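Ticket 869: Kitchenette sink, slow drain and a smell
Opened by: Kenza Badawi
Assigned to: Obaidul Khan
Site: Gullstead, second floor
Status: Open, against my wishes

23 June 2025, 9:13
Kenza reports that the sink takes nearly 13 minutes to empty and smells like a pond with ambitions. She has moved the orange dishes to the counter on the left so I can get at the basin. 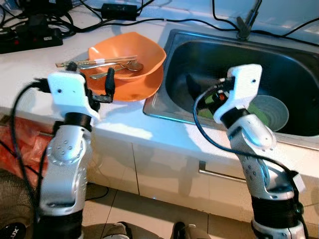

Can we still use the sink while this ticket is open?
Rinsing a cup is fine. Save the pasta water for the first-floor sink, which has done nothing to deserve it but does drain.

10:21
Pulled the strainer. Found rice, a tea bag and a twist tie. Ran the hot tap for a while and the level rose with great confidence. Mizanur Howlader suggested baking soda. Mizanur suggests baking soda for the printer, too.

10:52
Kenza asked whether the plate in the basin could be "part of the problem." It's a round gray plate standing on its edge toward the right side. It's innocent, but whoever left it there may come and get it. 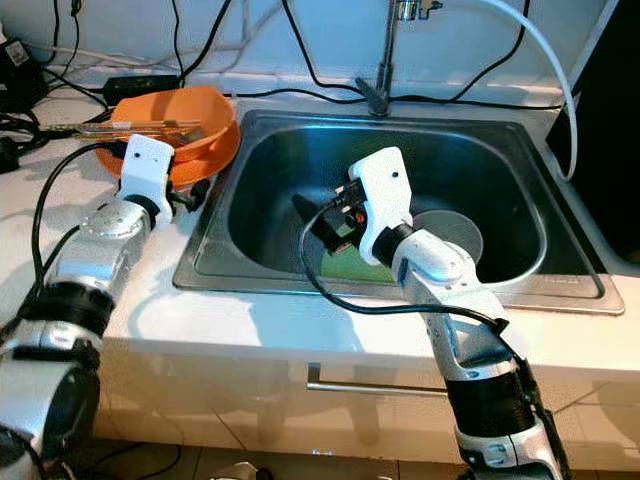 Trap and tailpiece
Bucket under, slip nuts off by hand. The trap held a gray plug the size of a plum and one teaspoon. New washer on the wall side, the old one having turned to licorice. Test fill drained in 21 seconds. Smell down to a rumor.

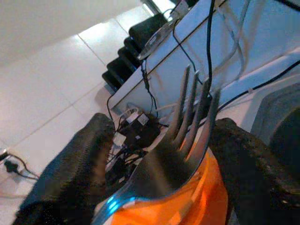

I'm leaving this open until the cutlery question is settled. Shiuli Akanda wants the teaspoon back in the drawer, and I want it in the trash. Going forward, please buy more of the kind with the bright orange handle, like the fork. I can spot that color at the bottom of a bucket, and a plain steel teaspoon I can't. Washer charged to May's leftover budget. Will check the slip nuts again after lunch.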